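Brasstead is planning a purchase of humanoid handling equipment for its trim and wheel cover lines, and we need one person to own the buying side of it. The job is Equipment Planning Coordinator, based at our Clirside building. Posted Sep 21, 2025. Applications close at the end of October.

## Background

We supply small plastic parts to vehicle assembly plants: wheel covers, interior door hardware, clips, and the bits that go with them. Most of the picking and transfer between shelves and tables is still done by hand. The Clirside pilot area has been running parts handling trials with arms and multi-fingered hands, and management now wants a proper budget to go with the trial results.

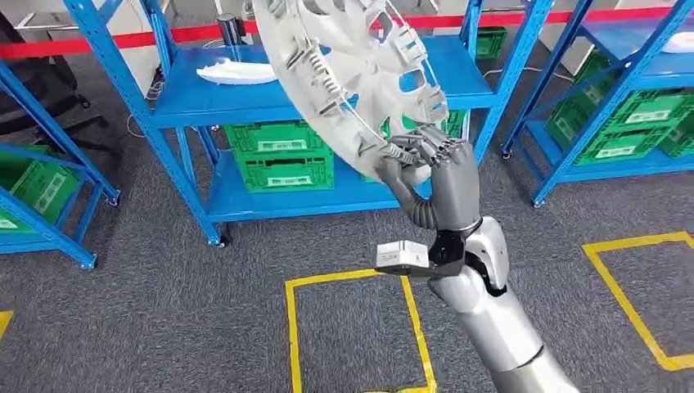

The budget has to cover more than the robots. Past equipment requests at Brasstead have been sent back for leaving out shelving, crates, spare fingers, floor work, training hours, and freight. The person in this job will build the full cost sheet and defend it line by line. You will not program anything. You will need to sit with the people who do and write down what they need, what it costs, and when it has to be ordered.

## What you will do

- Keep the equipment list for the pilot area. It currently has 1,872 line items, many of them duplicates under old part numbers. Cleaning it up is the first job.
- Get quotes from at least two suppliers for each major item. Gbeho and Pundow have both sent preliminary pricing for hands and wrists. Neither quote includes service.
- Work out what it takes to handle the awkward parts. A door handle assembly is long, with ribs, frames and mounting tabs on its underside, and the choice of hand depends on where it can be held.

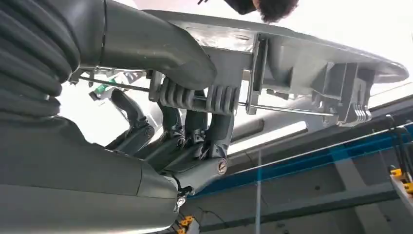 - Write the spares plan, with reorder points for wear items such as bellows covers, finger links, and fasteners.
- Plan floor space and furniture with the facilities group.
- Report spending against plan every month, in a one-page format that finance already uses.

## Floor space and layout

Send layout questions to facilities early, as they have a 30-day turnaround on anything that touches the floor. 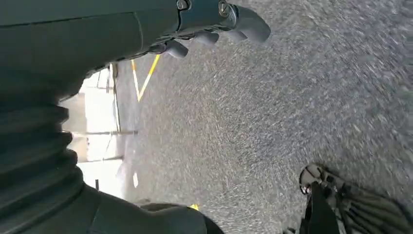 Facilities will ask you for a drawing before they price any change. The yellow markings on the floor are the place to start, and your drawing should show each one along with the reach of the arm over it. A hand held out over open floor takes up room that a drawing of the base alone will miss. Include shelving, tables, and a walkway. If a layout needs more power outlets, put them on a separate line so they can be approved separately.

## What we are looking for

Required:

- Three years or more in purchasing, production planning, or cost estimating, in any kind of manufacturing
- Good spreadsheet skills, including lookups and pivot tables
- Able to read a supplier drawing and ask sensible questions about it
- Comfortable standing in the work area for part of the day

Helpful:

- Experience buying robots, grippers, or conveyors
- Leasing experience, as we have not decided between lease and purchase
- Some knowledge of automotive trim parts

A degree is not required. We will count time in a warehouse or on an assembly line toward the three years if you handled orders or inventory.

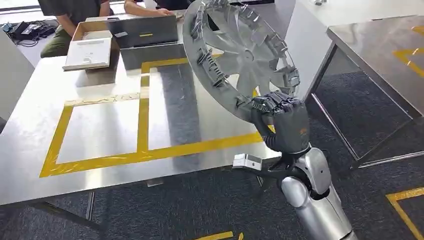
*Wheel cover handling over one of the taped steel tables, Clirside.*

## Hours, pay and reporting

Full time, 40 hours a week, day shift. The position reports to Đức Trình, equipment manager. Expect 70 percent desk work and 30 percent in the pilot area or at supplier sites. Travel is by car and rarely overnight. Mileage is paid.

Pay is hourly and depends on experience. The range will be given to you at the first phone call. Health coverage starts on the first of the month after you join. Safety shoes are reimbursed up to $75 a year.

## How to apply

Send a résumé and a short note on one equipment purchase you worked on: what was bought, what it was supposed to cost, and what it ended up costing. One page is plenty. Please remove customer names and confidential prices.

Applications can be left at the Clirside front desk or sent through the Brasstead jobs page under "Equipment Planning Coordinator." Interviews are in person and include a walk through the pilot area and a short costing exercise on one of our laptops. Bring closed-toe shoes.

Current employees may apply and should tell their supervisor first.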